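HOUSEHOLD TEXTILES 2
Unit 6 handout: Table linen, measuring and hemming

Read before Thursday. Bring a tape measure, your seam gauge and the half-yard of cotton sheeting from Unit 5.

1. What we mean by table linen

The word linen is used loosely in the trade. It covers cloths, runners, placemats and napkins in any fiber. When we mean the fiber itself we will say flax linen. On an order form, write out the fiber content every time. Many disputes between workrooms and customers start with that one word.

Cotton and flax shrink. Polyester hardly does. Blends fall in between and you can't guess where from the label. Cut a test square, mark it, wash it the way the customer will wash it, and measure again. Record both measurements on the swatch card with the wash temperature.

2. Drop

Drop is the length of cloth that hangs below the table edge. For everyday dining it is usually 8 to 12 inches. For a buffet or display table the cloth goes to the floor, less half an inch so it doesn't drag.

Finished length = table length + twice the drop
Finished width = table width + twice the drop
Cut size = finished size + twice the hem allowance on each dimension, plus shrinkage

Worked case: a table 72 inches long and 30 inches wide, 10 inch drop, 1 inch double hem (allowance 2 inches).

Finished length 72 + 20 = 92
Finished width 30 + 20 = 50
Cut length 92 + 4 = 96
Cut width 50 + 4 = 54

Shrinkage of 3 percent on the length is a bit under 3 inches, so cut 99. On the width it is a little over an inch and a half. Cut 56. Round up to the next whole inch and trim after the prewash.

If you prewash the yardage first, leave shrinkage out of the cut size. Do one or the other. Last November four students did both and had cloths with two inches too much drop on every side.

3. Seams in wide cloths

When the fabric is narrower than the cut width, don't put a single seam down the middle. Use one full width in the center and split the second width into two side panels. The seams then fall near the table edge or in the drop. Match the grain direction on all panels. With a nap or a one-way print, check that the panels run the same way before you cut.

Flat-felled seams for cloths that will be laundered often. French seams for light fabrics only — they get lumpy in anything heavier than a shirting.

4. Corners

Square tables take a mitered corner. The steps are in the Unit 4 handout and I won't repeat them. Tables with a rounded corner can still take a square-cornered cloth, but the point hangs lower than the sides and folds in on itself. For a fitted cloth you need the radius.
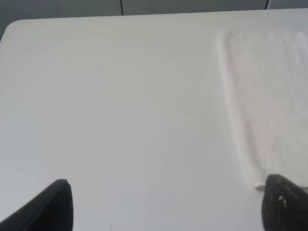
Rosário Peixoto, reading a draft of this section, thought students should trace the corner onto paper instead of trying to measure the radius, and pointed out that two corners of the same table don't always match. Both are fair points. Trace each corner, label it, and mark which way is up.

To draft from the tracing:
Lay the paper flat and true up the two straight edges with a ruler.
Mark the points where the straight edge turns into the curve.
Walk the tape along the curve between the points and write down the length.
Add seam allowance outside the line, measured square to the curve every half inch.

The skirt of a fitted cloth is cut as a straight strip. Stay-stitch and clip the skirt's seam allowance where it goes around the curve. Clips stop one thread short of the stitching.

5. Hems

Press first, then pin, then press again. Double hems of half an inch for napkins, one inch for cloths. On a curved hem keep the hem narrow, 3/8 inch at most, and run an ease stitch a quarter inch from the raw edge to pull in the fullness.

Thread: the Norkell cotton in the cupboard is for basting. Use polyester or a good cotton-wrapped thread for anything that stays in.

6. To hand in

a) Swatch card with before and after measurements
b) Cutting plan at 1:10 scale for the table assigned to you
c) One curved hem sample, at least 10 inches along the curve
d) One traced corner pattern, labeled

Socorro Villca has the table assignments. If you missed the last session, ask her for yours. Late work loses one grade per class meeting.

Next unit: napkin finishes, drawn thread and rolled edges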